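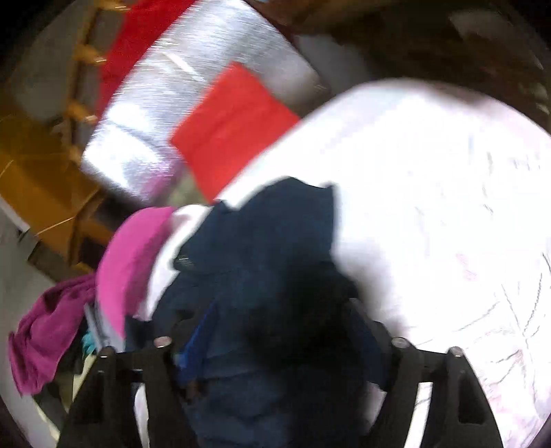 Figura 3. Recolha de uma peça azul-escura com a pinça manual, entre outros tecidos coloridos.

4.2 Recolha de demonstrações pelos alunos

O módulo de manipulação de têxteis ocupou a segunda metade do semestre e foi, de longe, a parte do curso que mais entusiasmou a turma. Os 18 alunos trabalharam em pares, cada par com uma pinça manual e uma tarefa escolhida por si: separar roupa por cor, retirar uma peça de um monte, estender uma toalha. A roupa é um material magnífico para ensinar, porque muda de forma a cada toque e obriga os alunos a pensar no que a política de controlo vê em cada instante. Na Figura 3, por exemplo, a peça azul-escura surge muito desfocada pelo movimento entre os dois dedos da pinça, ao passo que o pano vermelho-alaranjado, mais acima, se distingue sem esforço. Foi a partir de imagens deste género que a turma começou a discutir, com argumentos cada vez melhores, a velocidade a que se deve mover a mão.

Cada par gravou as suas demonstrações em sessões curtas e anotou-as na ferramenta Orkent, marcando o início da aproximação, o fecho dos dedos e a largada. No fim de maio o conjunto tinha 2.000 demonstrações, das quais 657 foram excluídas na revisão por pares. Os motivos mais frequentes foram o desfoque prolongado, a oclusão da peça pelos próprios dedos e a largada fora do campo de visão. Brodie Harawira, responsável pelas aulas práticas, propôs que os alunos revissem gravações de outro grupo - nunca as suas - e o efeito foi notável: as discussões sobre critérios passaram a ocupar sessões inteiras, e vários pares pediram para repetir tarefas já entregues!

As zonas sobre-expostas levantaram uma dificuldade que não tínhamos previsto no guião. Na mesma figura, a grande superfície branca arredondada à direita perde quase todo o detalhe. Dois pares testaram exposição fixa e um terceiro preferiu aumentar os dados com variações de brilho; as 12 políticas treinadas a partir destas variantes são comparadas na secção 4.3.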